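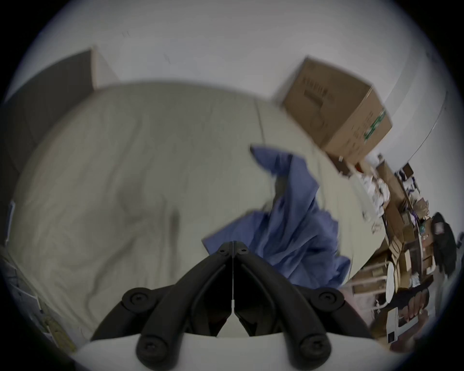 Figure 3. Blue cloth and hand-held gripper.

4.2 What people did with the resting time

I'll admit I went into this part of the study thinking resting was the boring bit. You take the pork shoulder out, you leave it alone, you eat it. Then the cooking diaries came back and I had to throw out most of my first draft!

We had 283 diary entries from home cooks in Arudlow and Tillman, all making the same braised shoulder with onions, cider and bay. The recipe card said to rest the meat for 15 minutes under foil. That was the whole instruction, and I wrote it myself, so I can't blame anyone else for how vague it was. Some cooks left the meat in the pot with its liquid (which I would call holding, and Heriberto Urrego would call cheating). Others put it on a board, or on a warm plate, or back in the oven with the door cracked open. One person in Tillman rested theirs through an entire phone call with a sister and wrote down the length of the call instead of the time.

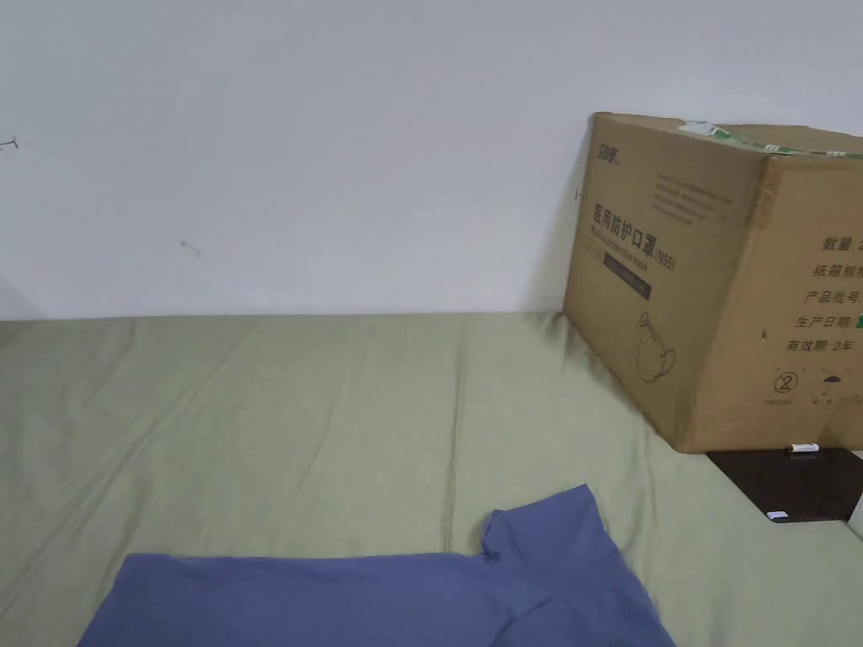
Figure 4. Wall and bed with green sheet.

So we sorted the entries by where the meat sat, and left the clock out of it for the moment. Meat kept in the pot got the kindest notes on juiciness, and the grumpiest ones on crust. Board people loved their crust and complained about cold slices. I had expected the foil to matter more than it did, but the comments on it were all over the place, and a lot of cooks folded it so loosely that I'm not sure it counts as a cover.

Salt came up again too. The card asked for 11 grams on a piece of shoulder weighing 500 grams before trimming, and yes, I know that reads as a lot. Cooks who rested in the pot called the meat salty far more often than board cooks did, and my guess is that they spooned more of the liquid over it at the table. We didn't ask about spooning. I wish we had. 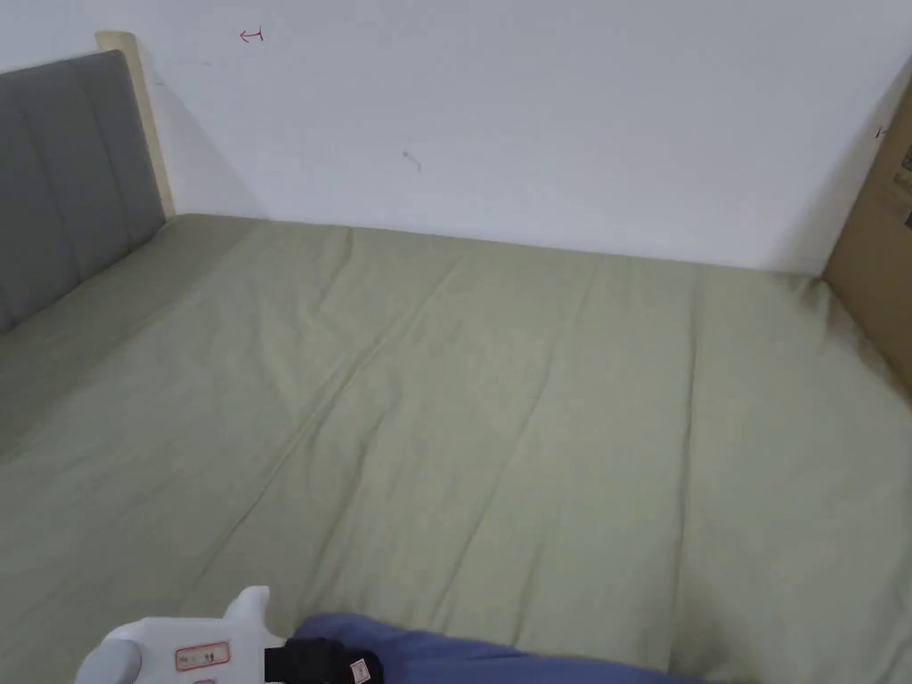

Heriberto wanted to pull the Bekiletti cooks into this section as well, but they had used the older card, the one with mustard in the braise, and their resting notes are mostly about the sauce splitting. I've kept them for Section 5. The Flernix slow cooker group is also left out here, for the simple reason that half of them went straight from the cooker to the table and had no rest to describe.

For the second round the card now says "on a board, foil over the top, edges open," and there's a line underneath for writing down when the first slice was cut.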